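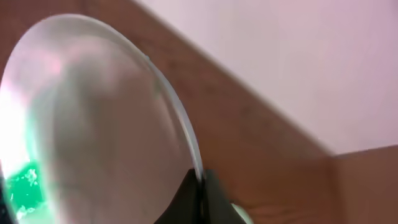 Povham Supper Exchange Opens Its Second Season, and We Saved You a Chair

Posted September 29, 2023 by Manon Desjardins
Filed under: Community News, Food & Drink
231 shares | 3 comments

POVHAM – I've been putting off writing this because every time I sit down to do it, somebody emails me another stew recipe. But the news is good and I can't sit on it any longer. The Povham Supper Exchange is coming back for a second season, and this time we're going all the way out to Henden!

If you missed us last year, the idea is pretty simple. You sign up as a host or a guest (or both, on different nights). Hosts cook whatever they normally cook at home. Guests show up hungry and bring something small, like bread or a jar of pickles. We match people who live close enough to walk or take one bus, and we try hard to match people who haven't met.

We ran the first season out of my own inbox, and it finished in May with 53 households on the list. I had a spreadsheet with colors that meant something in the beginning and stopped meaning anything by the second month. So this year we have a real sign-up page, paid for by Petrenko Grocers, who are also giving every host a $30 voucher toward ingredients. Thank you, Petrenko! I know at least one host who plans to blow the whole thing on butter.
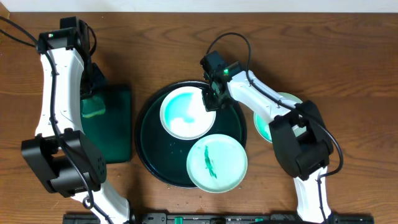
The other big change is the menu rule, or the lack of one. Last year we asked hosts to send in a menu a week ahead, and it made people nervous. They'd start cooking for company instead of cooking dinner. Now all we need is a list of allergens and a start time. If it ends up being eggs on toast, great – I've had some of my best evenings over eggs on toast.

We're also adding early suppers for families with little kids, who told us very clearly that a seven-thirty start was a joke. Those begin at five and wrap up by half past six.

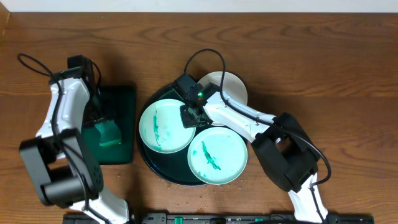

Didier Besson hosted four times last season and says he would have done more if his oven had held up. "I made the same lentils every time and I got better at them," he told me. "By the fourth supper people were asking for the recipe, and I had to admit it came off the bag." He's signed up again, with a new oven, and he'd like it known that the lentils are staying.

Guests from Hinda, we heard you about the buses. The last one leaves too early for a proper dessert, so suppers on that side of town will start half an hour sooner.
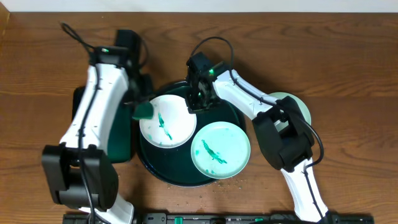

Sign-ups are open now and stay open all season, so there's no need to rush if you're still thinking it over. Guests pay nothing. You can drop out of a match up to the day before, just please tell your host, who may already have potatoes in the sink.

Press questions, recipes and offers of folding chairs can come straight to me, Manon Desjardins, at the Supper Exchange desk inside Petrenko Grocers in Povham. I'm there most mornings.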